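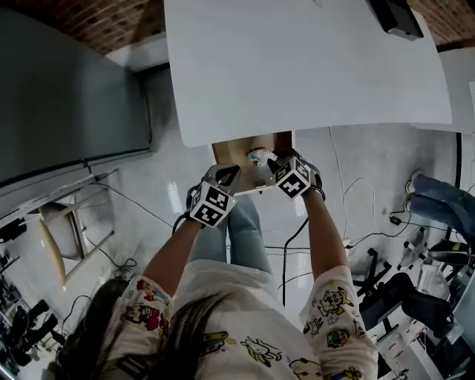
Drawer Friction and Humidity in Solid Wood Furniture

Sointu Riihimäki and Abdelkrim Hamdy
Materials Laboratory II, Ollstead

Summary

The force needed to open a wooden drawer was measured at five levels of relative humidity. Two runner types were compared: bare wood on wood, and wood treated with paraffin wax. Pull force in the bare drawers rose slowly up to 65 percent humidity and steeply after that. Wax lowered the force at every level but did not prevent binding once the side clearance had closed.

1. Background

Wood takes up water from the air and swells across the grain. Swelling along the grain is small enough to ignore in furniture. A drawer side is normally cut with the grain running front to back, so the side grows in height as humidity rises, while the depth of the drawer stays nearly constant. Most shop manuals deal with this by leaving a gap above the side. The size of the gap is usually given as a rule of thumb, and we found little agreement between sources.

The question came from the Brenville workshop, where drawers fitted in December were reported as stiff by the following summer. The workshop is heated in winter and has no humidity control. We were asked whether the complaint came from the runners or from the fit.

2. Specimens

All drawers were made from the same batch of pine boards, stored together before cutting. Each drawer had sides 100 mm high and ran in a plain carcass with no metal parts. Clearance above the side was set with a feeler gauge at the start of the test, with the wood conditioned at 40 percent.

Half of the drawers were left bare. The other half had paraffin rubbed into the lower edge of the side and the top face of the runner, then buffed with a cloth. No finish was applied to any other surface.

3. Method

The carcass was placed in the Flasska climate cabinet and held at 20 degrees C. Humidity was set in turn to 40, 50, 65, 75 and 85 percent. Specimens stayed at each level until two weighings a day apart agreed within 0.1 percent of mass.

Force was measured with a spring gauge hooked to the center of the drawer front. The drawer carried a load of 3000 g, spread over the bottom in a flat tray. Each pull was made by hand at a slow, steady rate over the first 10 cm of travel. Both the peak value at the start of motion and the mean value during travel were noted. Five pulls were made per drawer at each level — the first was discarded, as it was consistently higher than the others.

4. Results

Between 40 and 65 percent the mean pull force of the bare drawers rose by less than a fifth. At 75 percent it had nearly doubled compared with the starting value, and at 85 percent two of the bare drawers could not be opened within the range of the gauge. These were recorded as bound and left out of the averages.

The waxed drawers needed less than half the force of the bare ones up to 65 percent. At 75 percent the difference was smaller. One waxed drawer bound at 85 percent, and on removal it showed rub marks along the top edge of the left side, where no wax had been applied.

The starting peak followed the same pattern as the mean but with more scatter.

5. Discussion

The results fit a simple two-stage picture. While there is still a gap above the side, friction depends on the load and the condition of the runner, and wax has a clear effect. When the gap closes, the side is pressed between runner and rail, and the contact force no longer depends on the contents of the drawer. Muriithi's lecture notes treat the second stage as a wedging problem, and our marks on the top edge agree with that.

Hand pulling is the main weakness of the method. An uneven pull twists the drawer and adds contact at the corners. A motor-driven winch was considered but could not be fitted inside the cabinet. Drying was not tested, so nothing can be said about whether the force returns to its first value.

6. Recommendations for the workshop

Drawers fitted in winter should be given extra clearance above the side. Wax is worth applying to the top edge as well as the runner. Further tests should include beech and a full drying cycle.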